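Why Does a Desk Lamp Have a Neck?
4 min read | 484 shares | 16 comments

Grab the nearest desk lamp (switch it off first!) and take a good look at it. Most people only notice a lamp when it's dark, which is a pity, because a lamp is a clever little collection of parts, and every part has a job to do.

Start at the bottom with the base. The base has to stop the whole lamp from tipping over, so it is often heavier than it looks. Try this: hold a ruler straight up on your palm. Wobbly, right? Now stick the end of the ruler into a big lump of modeling clay and set it on the table. Much better! The clay puts the weight down low, and low weight makes things steady.

Next comes the neck, or the body. It lifts the light up high enough to shine down on your book. Some necks bend like a drinking straw, some fold at a joint like your elbow, and some don't move at all.

At the top is the head, where the light comes out. Old lamps had one round bulb, so they needed a shade shaped like a bucket or a bell. Lots of newer lamps use LEDs, which are tiny, and you can line up a whole row of them. So a lamp head can be long and flat, like a ruler or a paddle!
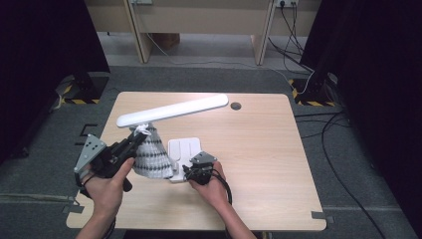
A white desk lamp lying on a table, with a long flat head and a knitted sleeve on its body.

Did you spot the sweater? Lamps don't get cold, of course, but a patterned cover makes a plain white lamp look a lot cozier. Look at those rows of dark diamonds! Knitters make a pattern like that by following a chart drawn on squared paper, where each square stands for one stitch. It's a bit like making a picture out of pixels.

The base has two raised ovals on it, and those are touch pads. Many touch pads work because your body can hold a tiny bit of electric charge. When your finger comes close, the pad senses the change and sends a signal, and you don't have to push anything down. Pretty amazing for one fingertip!

Now peek at the round dark hole in the tabletop. It's called a grommet hole, and it's there so that cords can drop down through the table instead of trailing over the front, where somebody's elbow might catch them.

Design your own!

Draw a lamp for your favorite reading spot. Will the head be long, round or shaped like a whale? Where will the switch go? Then use colored pencils and squared paper to plan a sweater for it. Start with a grid 9 squares wide and put one diamond in the middle. When you like your diamond, copy it next door, and keep going until the row is full.

Ask a grown-up before you put a cover on any real lamp, and keep cloth and paper well away from the part that lights up.

3,140 readers liked this page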